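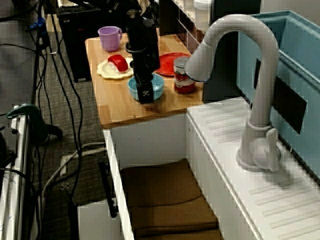 Brinton, 6th June

Unit 8: Costing a kitchen test cell

The arm is the line item everyone budgets for. The counter, sink unit and tableware under it go on a separate sheet. Use the Clerkley price list for both.

Bowls, cups and plates are consumables. Allow 200 per term for replacements and 86 for printed markers like the one on the gripper. Cabling and power strips go under installation, 40 hours maximum.

Spare gripper: quote from Vako, lead time to be confirmed. Orders placed after October fall into the next budget year.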